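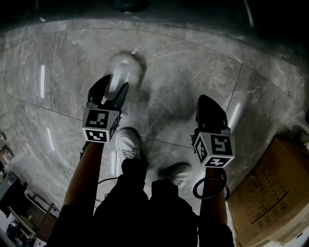 Folke Viklund nous a écrit que, chez lui, le marbre restait terne après deux passages, et que le manuel précédent ne disait pas combien de temps il faut attendre entre les deux. Il a raison, cette durée manquait. Elle est maintenant indiquée à l'étape 5.

4. Entretien des sols en pierre polie (marbre, calcaire)

4.1 Préparation de la machine Dirnell 115

1. Débranchez la fiche du secteur avant de toucher aux brosses.
2. Couchez l'appareil sur le côté, le réservoir vers le haut.
3. Retirez la brosse dure et montez le disque de feutre blanc. Un déclic se fait entendre quand le disque est bien en place.
4. Remplissez le réservoir d'eau tiède jusqu'au trait inférieur, puis versez 2 bouchons de savon neutre Tralen.

Attention : n'utilisez jamais de vinaigre, de jus de citron ni de détartrant. Les acides attaquent le marbre et la tache mate ne part pas au lavage.

4.2 Lavage

5. Passez la machine en bandes droites, à vitesse lente. Laissez sécher 4 heures avant le deuxième passage.
6. Videz le réservoir et rincez-le à l'eau claire.
7. Essuyez les joints avec un chiffon en microfibre, dans le sens de leur longueur.

Remarque : Telmo Bravo, de notre service après-vente, conseille d'essayer le savon d'abord dans un coin caché, par exemple derrière une porte. Pour les pierres cirées, lisez le chapitre 5 avant de commencer.

4.3 Si le sol reste terne

Le plus souvent, il s'agit d'un reste de savon. Refaites un passage à l'eau seule, sans produit. Si le voile est encore présent, changez le disque de feutre : un disque usé étale la saleté au lieu de la prendre. Les disques se commandent sous le nom Temo, par lot de 2.

Ne rangez pas l'appareil avec le disque humide. Posez le disque à plat, à l'air, loin d'un radiateur.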